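Household and Light Industrial Automation: Community Help
Topic: Dish handling, readiness for regular use

Can a two-arm setup take over loading the dish rack in a staff kitchen?

Posted by Jolien Verhoeven

I am responsible for facilities at Gastwood, a residential training center with 73 residents and a shared kitchen. Management has asked for a written opinion on whether the drying and stacking of plates can be assigned to a machine before the new intake in September. The plates are ceramic, of mixed sizes and decoration, and are placed upright in plastic racks after washing. Breakage must be kept low. I would appreciate replies from persons who have worked with such equipment, in particular on the points of speed, supervision and handling of unlike plates. The layout under consideration is of the following kind. 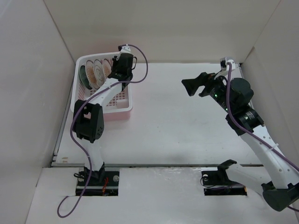
Two arms at a shared work surface, with plates upright in the rack at left.

Floor space is not a concern. Staff time is.

Posted by Thijs Goossens

The short reply is no, if the machine is expected to work unattended, and a qualified yes if a member of staff remains in the room. At Haugen we kept a log of 1037 plate placements over one season. Placing a plate into an open slot went well in most cases. Picking one up from a flat surface was the harder task and accounted for most of our stoppages. A plate lying flat offers very little for two fingers to hold, and a glossy glaze returns bright highlights to the camera, which can mislead the software as to where the rim lies.

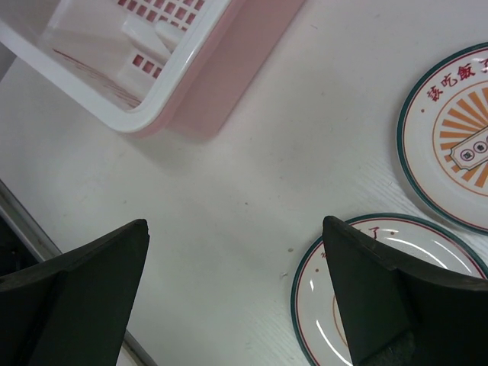

Points to settle before any purchase

Decide where the plates will lie before pickup and keep to that arrangement. Plates that are close together should be separated by hand. The rack should be fixed to the table, as a light plastic rack will shift when a plate meets a divider. We used two strips of rubber matting and had no further trouble with it.

Once a plate has been raised onto its edge, the greater part of the difficulty is past. The grip is then on the lower rim, and the remaining work is to bring the plate into line with the dividers.

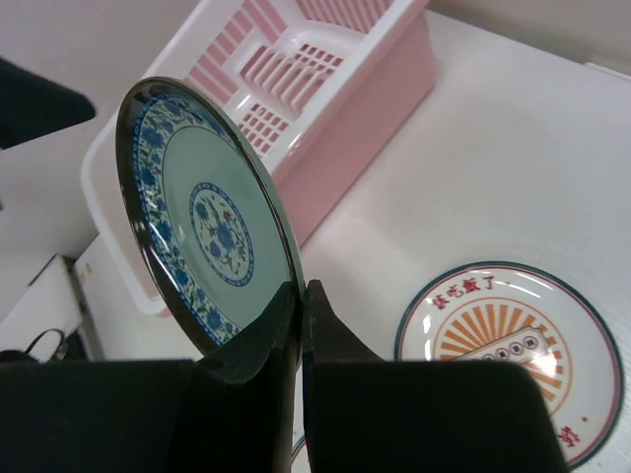
Plate held by the lower rim, rack behind.

With regard to speed, our arms required 15 minutes for a rack that a kitchen assistant fills in one. This did improve after adjustment, but not to a degree that would alter my advice. For a kitchen of your size I would recommend a trial with one rack and one type of plate, and a decision after 100 placements.

Posted by Lies Lambrechts

I agree in general with the reply above. I would add that mixed plates are less of an obstacle than is often supposed, provided that the diameters are similar. Decoration made no difference in our own trial at Undavura. Thickness did. Thin items need a lighter grip, and the fingers hide a good part of what the wrist camera would otherwise see, so a second camera at the side of the table is worth the expense.

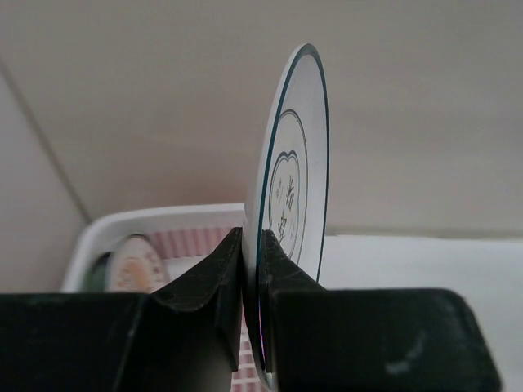 Thin round item gripped on edge, seen from the wrist.

Please also inquire about finger wear. Ours became smooth at the tips and began to slip, and the supplier had not listed replacements as a regular cost. Cleaning is a further matter. The arms we used were not rated for a damp room, and plates had to be towel-dried before they reached the table, which removed much of the benefit.

Posted by Siebe Lambrechts

Not ready yet in my opinion. A commercial dishwasher with a proper drying cycle would save you more time. Tanditer rents them by the month, and they can advise on water connections.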